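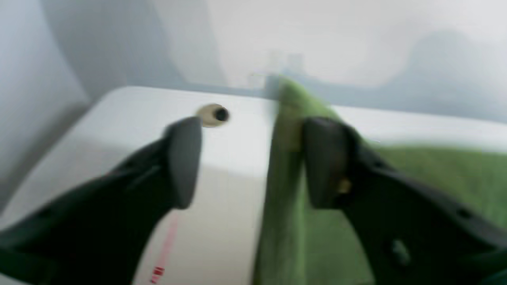 One small round item on a white surface, sorting room, May.

Hi Renu,

Sorry this is landing in your inbox so late in the day — I wanted to get the shelf labels up before I wrote. Things at Kiltisetti are going well, better than they were when you last heard from me!

We've now packed 195 activity kits, and they're all on the Nepia shelves with their lids taped. Your grant paid for the new bins and the good tape (the old stuff peeled off if you looked at it wrong), and there's enough left for the refills we talked about. The first batch went out to the after-school program at Britis, and Vivek Shukla has already asked for more.

The slow part is still the small stuff. Buttons, beads, caps, counters, all the little odds and ends people donate by the jarful. I figure we have about 1,000 of them left to go through, and every one has to be looked at and put with its own kind before it can go in a kit. They roll, too. I've spent more time under the furniture this month than I'd like to admit.

I did change one thing from the plan. We were going to sort by color first, but then the sizes got all mixed up and we ended up doing the job twice, so now it's size first and color after. It's a lot calmer.

Three things are still open:

The Ronow order of bags is short, and I'm waiting to hear when the rest will ship.

The instruction sheets need a second proofread. Could you look at the page on threading?

Vivek would like a bigger kit for the older kids. I haven't priced it yet, but I'll send you a number before we buy anything.

Come by any morning if you want to see the shelves. The side door is open from 9.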